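The Man Who Lets You Boss the Robot Around

There is a line out the door when I get to Gotero on Wednesday evening, and it takes me a minute to work out that the line is for the robot and the people standing off to the side are the ones waiting for coffee. A girl in rain boots is explaining to her grandfather that you have to say please. You don't, as I find out later, but a good many people do it all the same.

Gotero is a workshop and training center in what used to be a furniture warehouse on the Cisneros side of the rail yard, and every March it opens its doors for an evening and lets the neighborhood in. There are lathes to look at, and a sewing bench, and a man who will sharpen one kitchen knife per family. The longest wait, though, is for Wenceslao Gaete, who has run the robotics corner for the past four years and who is, when I finally reach him, trying to eat a sandwich with one hand and wave a family of five toward the rail with the other.

"Come in, come in, you can stand on this side," he says. "Only keep your elbows behind the yellow tape, and if I say stop, you stop. The arm will stop too. It's better behaved than the visitors."

He is a tall man with a soft voice, which he has nearly lost by the time we sit down. He grew up in a house full of upholsterers, he tells me, and spent his twenties repairing packaging machines for a bakery supplier called Clemov, mostly at night, mostly on his back. "I loved it and I was terrible company," he says. "You come home at six in the morning and you want to tell somebody about a bearing." His wife was the one who spotted the notice for an instructor at Gotero. He thought he would do it for a winter.

The demonstration is simple enough that I was a bit suspicious of it at first. The robot has a plain rod where you might expect a hand, and all it can do is push. Visitors come up one or two at a time and tell it in ordinary words where they would like a block to go, and the arm lowers itself and nudges the thing along the wood. Move the red star toward the yellow hexagon. Put the heart in the corner. People start out very formal and loosen up fast, and by the third try they are saying things like "a smidge more" and "no, no, the other way, honey."

"That's what I wanted," Gaete says. "When we had a gripper on it, everybody watched the gripper. Will it drop it, won't it drop it. It was like watching one of those claw games at the movie theater. With pushing, they get interested in what they said. They say 'next to' and then they see what it does with 'next to,' and they start arguing with each other about what the words mean. I had a married couple here last year, I thought I was going to have to call somebody."

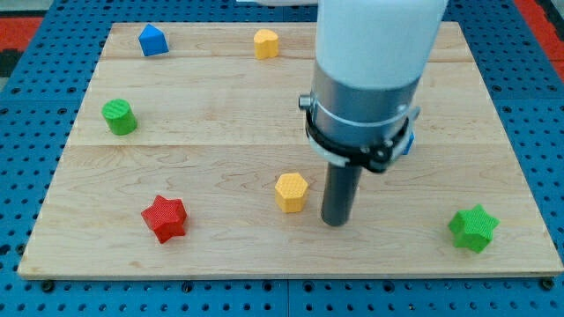

He picked the shapes himself, after a first year of plain cubes in which, he says, people ran out of things to ask for inside of two minutes. A star is harder to push than a cube. The points catch, and the block swings around the rod when you were hoping it would go straight, and then the arm has to come around to the other side and try again. Gaete is very fond of this. He demonstrates it on our table with a salt shaker and the end of a pen, and then, because the salt shaker goes straight, he goes and finds a pastry that doesn't.

"Push it off center and it turns. You know this, your hands know this, you've moved a couch. But try to write it down! The students come in and they say, fine, I'll tell it to go from here to there. And they spend the whole afternoon chasing a star around a board."

The students are the real reason for the setup, and open evening is, by his own admission, the fun he gets for the rest of the year. There is a twelve-week course, run together with Nunier, the adult school across the river, and the people who take it are mostly already working – in warehouses, in the hospital laundry, one woman this term from a plant nursery. They learn to set up the arm, to keep its camera properly lined up with the table, and to go back through the recordings of every attempt and mark which ones did what was asked. That last job is slow, and Gaete makes everybody do it, himself included.

I ask how much of it there is. He wipes his fingers and pulls a notebook out of his back pocket, one of those with the elastic band. At last year's open evening, he reads, visitors made 618 requests. The arm managed 371 of them to his satisfaction. He lets me look at the page so I can see he isn't rounding up.

"And that was with me being a little generous," he says. "There was a boy who asked for the blocks to be 'in a smile,' and it made, I don't know. It made a kind of eyebrow. I gave it to him."

What about the others? He shrugs, very cheerfully. Some were the robot's fault, he says, and some were his, and plenty were requests that a person would have had trouble with as well. He has come to like those best. He keeps them on a separate page and uses them in the first class, before anybody touches the machine. One student pushes the blocks with a stick while another gives the orders with her back turned, and by the coffee break they all have a good deal more patience with the arm.

I had meant to ask him the question everyone asks, about jobs, and he gets there before me. He gets it every March, usually from somebody's father. He doesn't brush it away. At Clemov he saw a packing line go from eleven people to four, and he knew all eleven of them, and he says he won't stand in front of a room and tell people it never happens.

"What I can do is have them in here and let them touch it. I mean, not touch it. You know what I mean. A man came in two years ago, very angry, arms folded like this. His shop was getting a machine and they hadn't told him one thing about it. He stayed until we closed. He asked better questions than I did when I started." The man took the course the following fall, Gaete says, and now comes back to help with the evening section when his shifts allow.

It is getting on for eight-thirty by now, and the sandwich has been abandoned. More than 300 people have come through, according to the clicker at the front desk, and Gaete thinks they could get to 500 another year if there were a second table, which he has asked for and expects to go on asking for. He would also like a better microphone. The one he has does fine with grown men and gets confused by small children, and small children, he points out, are most of the line.

Before I go he insists that I take a turn. I have been watching for the better part of an hour and feel I ought to be good at it. I ask for the green star to go beside the green cylinder, and the arm comes down and sets off, and the star turns, and turns some more, and the grandfather behind me says, kindly, that I should have told it which side.

"Left or right?" says Gaete, already writing it down.

The next open evening at Gotero is planned for March. The course with Nunier takes new students in the fall, and there is a sign-up sheet at the front desk.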